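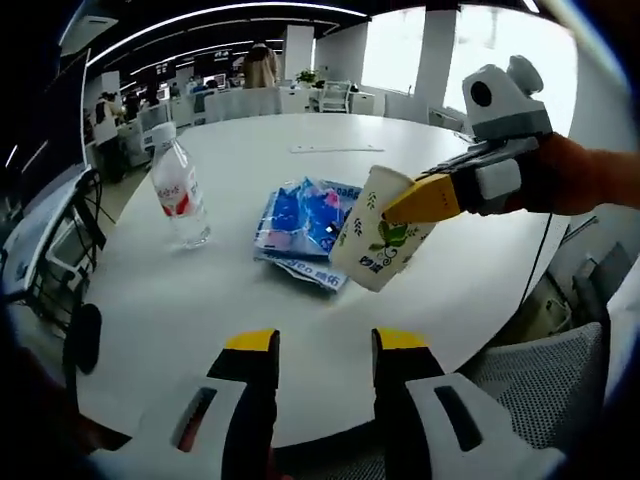
In my office there is a round white table which belongs to no team. It stands at the open end of the floor, near the big windows, and I have been thinking about it more than a table deserves. Since November I am the person who wipes it in the evening. I was not asked to do this. I sit close, and I like to start the day with a clean table, so it became mine.

The things that collect there are almost always the same. A water bottle, clear plastic, with a red and white label. Blue wrappers, crumpled into a small hill in the middle. A paper cup with green leaves and little sprouts printed on it, and some Chinese characters close to the bottom which I cannot read. Dinesh Bhattacharjee told me once that I should learn at least the characters on the cups, because I look at them every day. He is right, but I still did not do it.

First about the cups, because they are the reason I wanted to write this. We buy them in sleeves of 40. I was against paper cups when I came to Jirnenstead. At my previous work everybody had a ceramic mug with a name under it, and the mugs lived in the sink for days, with a gray ring of old coffee inside. Gintarė Ramanauskas, who was my boss then, washed them all before holidays and did not speak to us for the rest of the day. So I have seen both systems and I cannot say that one is good.

What I do now is simple. I keep one paper cup for the whole day, if I drink only water from it. With tea this does not work so well, the bottom becomes soft after the second filling and I do not trust it on the way back to my desk. I write a small letter on the rim with a pen. Piret Venckus folds the rim a little on one side, and this is also a fine method, but then you must remember to drink from the other side.

The wrappers are harder. A cup looks like something, people see it and they throw it away, or they ask who is drinking from it. A wrapper is so light that it seems already gone. One person leaves one, and then it is allowed for the next person, and by the afternoon there is a pile. I tried a small bowl in the middle of the table and wrote "wrappers" on a note. It was used for keys, and one time for half of an orange. I took it home again and now I have my bowl back, which is the blue one I bought with my sister, so I am happy about this part.

Pressing the wrappers flat helps a lot. If you push the crumpled ones together in your hand they open again like a flower the moment you let go. If you make them flat and put one inside another, the whole pile fits in one wrapper. I learned this from my grandmother, who did it with candy papers and kept them in a tin. I do not keep them in a tin.

My evening order, if somebody wants it:

- Bottles first. Check if there is still water in them, and give the rest to the plant on the counter at the back, but only a little. It is a small pot and I am not the only one who has this idea.
- Cups with no letter and no fold go out.
- Wrappers, flat, one in another.
- Small strips and bits of paper. There is always some thin white strip lying on the far side of the table and I never know what it was before.
- Then the cloth, a bit wet, from the middle to outside in circles. On a round table you cannot go left and right, you miss the edge and the crumbs stay there.

It takes me less time than waiting for the elevator. I do not use any spray. The white surface gets stripes from it, and with these windows you see every stripe in the morning.

I like to work at this table too, when it is free. My own desk has a partition and I see mostly gray fabric. From the round table you see the window side, the white columns and the long curved lights in the dark ceiling. I think the person who designed these lights wanted us to look up more often.

Next week I want to ask Piret if we can order a different size of cups. The ones with the leaves are pretty, but for me they are two swallows too small.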